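Student Work > Engineering Technology > Project Reports > Tabletop Pushing Cell

Setup and Upkeep of a Tabletop Pushing Cell
Warkbridge Technical College, final report, submitted July 13, 2018

1. Purpose

The project team was assigned the robot cell in the Orance teaching laboratory. The cell is used for pushing exercises, in which an arm moves painted wooden blocks across a board with a plain rod. The team was asked to restore the cell to a repeatable condition and to write an upkeep routine for later classes.

2. Condition at Handover

The last recorded service took place in February. The start position of the rod had drifted, and the lower rod clamp could be turned by hand. Between exercises, the board had been moved and put back by eye. Of 512 pushes in the existing log, 158 were marked as misses. The log did not state the cause of any miss.

3. Work Performed

The rod was removed, cleaned and refitted, and both clamp screws were replaced. The height of the tip was then set with a feeler gauge at the four corners of the board and again at the center. The first attempt at leveling failed at the far corners because one panel under the board was slightly high. That panel was refastened and the measurement was repeated.

The arm was calibrated with the Griluris software supplied with the controller. Calibration points were stored under a new name so that the previous set remains available.

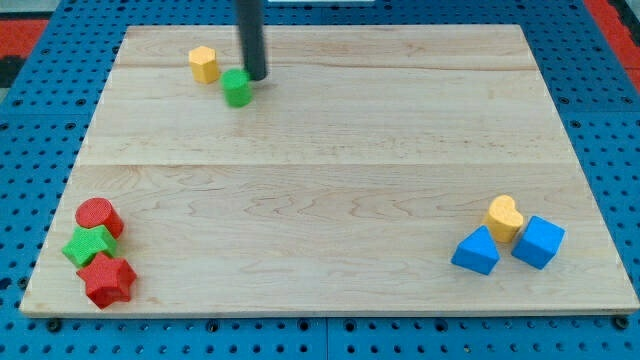 After calibration, trial pushes were made with blocks of different shapes. Cylinders standing on end gave the most consistent travel. Stars tended to rotate when pushed on a point, and the team recommends that they be left out of any accuracy check. A total of 359 trial pushes was logged, and 24 were marked as misses.

4. Upkeep Routine

Before each class, wipe the board and the rod with a dry cloth, check the clamp by hand, and run the stored corner check. If the tip touches the wood at any corner, stop the arm and repeat the height setting in Section 3. Blocks with chipped paint should be set aside.

5. Remaining Work

The cable guide supplied by Gidey was not fitted before the end of the term. The mounting holes have been marked.

This site uses cookies to remember your settings. Accept | Decline

© 2018 Warkbridge Technical College | Contact the Department | Back to top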